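**Removing old carpet tape residue from a table without wrecking the finish?**

Posted in Home & Repair, Wednesday, September 23, 2020

I bought a secondhand table in April and the previous owner had stuck felt to the top with double-sided carpet tape. The felt came off in one piece. The tape did not. I have strips of yellowed glue running the length of the table, maybe two inches wide each, and they pick up every crumb and hair in the house.

What I've tried so far: warm water and dish soap (nothing), a plastic scraper (gets the thick parts, leaves a film), and a little cooking oil left on overnight, which softened one strip but left a dark patch that I'm still not sure will go away. I don't know what the finish is. The seller said "varnish" but she also said it was solid oak and I can see the veneer line on the edge.

I don't want to refinish the whole thing if I can avoid it. Is there a solvent that will take the glue and leave the finish alone? I have mineral spirits and rubbing alcohol in the garage. I also have half a can of Jultard, which the label says is for adhesive, but the instructions are mostly worn off.

Lina Nassar

---

**sinusgate_80**

Mineral spirits first. Leave the alcohol in the garage until you know what the finish is. If it's shellac, alcohol will take it right off, and a lot of older furniture is shellac. Test on the underside of an apron or inside a leg. Put one drop of alcohol there, wait 2 minutes, touch it. Sticky means shellac. If nothing happens it's probably varnish or poly.

For the glue, soak a folded paper towel in mineral spirits, lay it on the strip, cover it with plastic wrap and walk away for 20 minutes. Then scrape with an old plastic card, going with the grain. Do one strip at a time. You will need to do it more than once. Open a window, no pilot lights or heaters going, and spread the used towels flat outside to dry before you throw them out.

I wouldn't use the Jultard if you can't read the can.

The dark patch is most likely oil sitting in a scratch or a worn spot. Mineral spirits should lift a lot of it.

---

**medley**

just sand it

---

**Badawi**

I agree with the mineral spirits and not with the sanding. If there's a veneer line it may be very thin, and once you go through it there's no fixing it at home.

Another way to go is to leave the film and cover it. I did this on a table where the top was past saving. Scrape off the thick glue so there are no ridges, wipe it down, let it dry for a day, and put a new covering over the whole top. I used flat carpet sold off the roll. It needs to be low pile or you can't write on it. Wrap it over the edge and staple underneath, starting from the middle of each side and working out. Round corners are harder than square ones. You have to make small relief cuts on the underside and pull a bit at a time.

If you go this way, staple it. Don't use tape again or the next person will be on here asking what you're asking. 1000 staples is the smallest box my store had and I used a fraction of it. Pick a color you can live with, too. Teal shows lint less than black does. 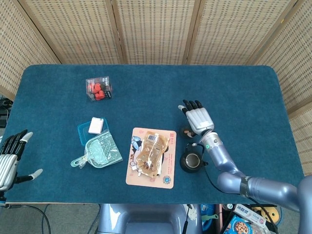 Lina Nassar replied that the alcohol drop did nothing after two minutes, so she is going with varnish, and that the first strip came up after three rounds of mineral spirits. The dark patch is lighter but still there. She asked whether paste wax would even it out or only seal it in.

**sinusgate_80**

Give it a week to dry out before any wax. If you can still see it then, wipe it once more with clean mineral spirits and a white rag. When the rag stays white you can wax.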